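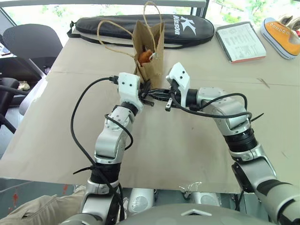
Figure 1. Both grippers closed up in front of the paper bag on the covered table.

Handout 4: Setup and upkeep of the two-arm cell
Course in practical automation, Ayala workshop
Revised 10/05/2022 by Joana Cardoso

This handout covers the checks you do on the two-arm cell before a session, between runs, and when something has gone wrong. It assumes you have read Handout 3 on the stop button and the safe poses. The exercise is the bag exercise, where the arms work on an upright paper bag from both sides.

1. Before power

Look along each arm from base to gripper with the power off. Joint covers should sit flush. Put a finger on any screw that looks raised. If it turns, tighten it now and write the joint number in the log.

Then follow the cables. Each arm carries its camera and gripper cables on the outside of the links, held with zip ties. The slack has to be in the right places. A cable that is tight with the elbow folded will pull at the connector when the elbow opens. A cable with too much slack can swing in front of the wrist camera or catch under the edge of the table. Move each joint through its range by hand, with the brakes released as in Handout 3, and watch the loop at the wrist the whole way.

Zip ties should hold the cable without pinching it. If the jacket shows a dent, cut the tie and move it a little up or down the link. Trim the tail of a new tie short. Long tails scratch people and hook on bags.

2. Grippers

Check the fingers for play. Hold the tip and move it sideways. A small amount is normal - a click is not. Wipe the grip pads with a dry cloth. Paper dust fills the diamond pattern and the fingers start to slip on thin material long before the pad looks worn.

Open and close each gripper 8 times from the console. It should reach the same closed position each time. If the reading drifts, run the zero routine in the Liloter console again:

Open the gripper fully.
Select the arm, then Zero.
Wait for the fingers to close and stop.
Confirm, then open again.

Do not zero with anything between the fingers. The routine will accept it and every grasp afterward will be off by that thickness.

3. Wrist cameras

The wrist camera has to see the fingers and the object together. Open the live view and spread the fingers. Both fingers should show, with the bag between them. If one finger is missing from the view, the housing has turned on its mount. Loosen the mount, turn the housing back, tighten, and check again. Windows behind the table wash out the view on bright days, so set the exposure with the bag already in place.

When you adjust one arm by hand, keep the other arm paused. One person holds the arm, one person is at the console, and the person at the console says aloud what will move before it moves. 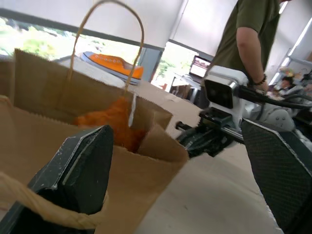
Vidar Midtbø would rather see the exposure locked for the whole session and the value written on the log sheet. His point is that two runs made an hour apart can't be compared if each group picks its own setting, and that a slightly bright picture does less harm than one that changes.

Either way is accepted in this course. Write down which one you used.

4. Table surface

The table is covered with flat sheets taped down at the seams and edges. The cover protects the fingers when an arm comes in too low. Check that the tape is down all the way along. A lifted corner can catch a finger tip, and then the sheet moves and the bag moves with it.

Replace the cover when the surface is torn or soft, or after 300 runs. Peel the old tape off completely first. New tape over old tape makes a ridge.

Other things on the table stay at the back, out of reach of both arms. If you move them, check the reach again at low speed.

5. Between runs

Put the bag back upright and open it. Creased bags can be used as long as they stand by themselves. Keep the handles clear of the fingers at the start pose. Every 6 runs, stop and feel the elbow joints. Warm is fine. If you can't keep your hand there, power down and wait.
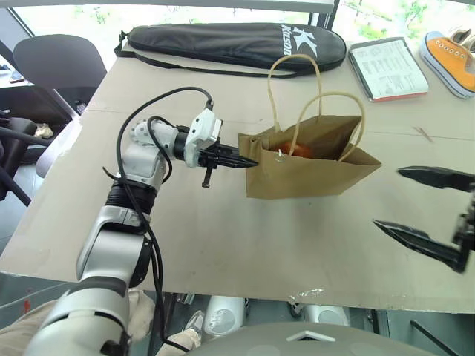
Figure 3. One gripper at the side of the bag, the other open on the right.

6. Faults

Gripper does not open: check the connector at the wrist first, then restart that arm only.

Camera view freezes when the elbow moves: almost always the cable. Go back to section 1.

Arms disagree on where the bag is: redo the table calibration, then test at low speed. If the error is still there, check that the base has not rolled. Its wheels must be locked.

Anything else: stop, leave the arm where it is, and get Nobuhle Oosthuizen or Ronja Lie. Spare pads and ties are in the Brinora drawer.

Logs are due at the end of May.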